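Diary of the Visiting Delegation — May

The delegation arrived at the Sendham center at 2 in the afternoon and was received in the Flutell demonstration hall. After a short safety notice, we were taken to the assembly station, where two robotic hands work at a wooden table in a corner lined with white panels. 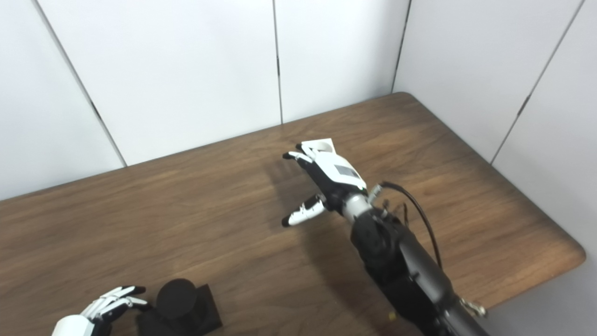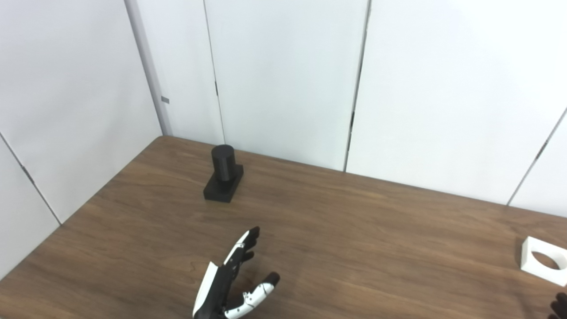 The black cylinder on its base was present on the table in both views. Our hosts stated that the present series of trials stands at 456 and will continue through the summer. Four members of our party asked about the cost of upkeep, and were told that a written answer would follow.

Kurup remarked that the figures on speed were of less interest to a small plant than the time needed to train its own staff, and asked that the report say so plainly. I have entered the point in the minutes — it was well received. Zikley, the software used at the station, is to be shown separately, and the 44-page manual was lent to us until then.

We left by the east entrance shortly before five. The parking permits are to be returned by mail.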